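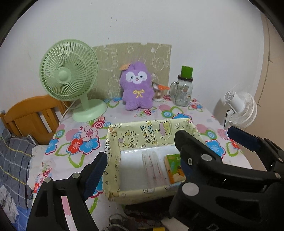
**Maren Tolliday**, doctoral candidate in media history

Figure 1. Green electric fan on a table with a floral cloth.

## 3. Reading the engagement columns

I should say up front that I love these columns, so take my enthusiasm with a grain of salt. For anyone who skipped Section 2, the engagement column is the short list a regional paper runs of where the governor, the mayor or some visiting royal has been that week: a wreath laid, a wing opened, a show society lunch endured. My question in this section is a narrow one. What happens to the column when the person in it retires?

### 3.1 The sample

I worked from 438 columns printed over 24 years in the Clumbridge and Givgate papers. Both towns had a long-serving patron whose final engagement was announced well ahead, which gave the sub-editors plenty of time to get sentimental (and they did!). I typed the lot into Lucero, the tagging program our department uses, and marked each one for who was named first, what the patron was said to have done, and whether anybody from the town got quoted.

I left out the weekend supplements. They recycle the weekday copy with a bigger photograph, and once I'd read a few dozen side by side I couldn't see what they'd add apart from more typing. I also left out anything over 1000 words, as those pieces are features and behave quite differently – they have childhoods in them, for a start.

### 3.2 Lasts

The word "final" turns up much earlier than I expected. In the Givgate paper it first appears in May of the patron's last year, attached to the agricultural show, and from then on nearly every outing is the final something. Final show, final prize-giving, final visit to the hospital auxiliary's morning tea. The Clumbridge paper held off until the farewell parade and then used the word four times in one column, headline included.

I had assumed this was a difference of taste between two newsrooms. I'm less sure now. Givgate's patron was doing a round of goodbyes, place by place, and the paper followed along. Clumbridge got a single big event with a band and a march past, so there was only the one last to report. The diary shaped the language at least as much as the editor did, and I'd be wary of any reading of these columns (my own conference paper on Skindura very much included) that treats tone as purely an editorial choice.

### 3.3 Who gets to speak

During the ordinary years the locals hardly say a word. They are "delighted", as a group, and that's your lot. In the farewell columns they suddenly have names, ages and opinions, and the patron is the one who goes quiet. A typical Clumbridge paragraph gives the guest of honour one joke about the rain and then hands over to a cadet, a baker and a retired drover, who each remember an earlier visit.

Older accounts of royal reporting tend to call this sort of thing deference. I can see why, but the remembered visits are awfully specific for that: what was served, who stood in the wrong spot, how long the speeches went on. I read them as people getting themselves into the record while there was still a column to get into. Section 4 takes up the letters pages, where the same visits come back with a good deal more grumbling.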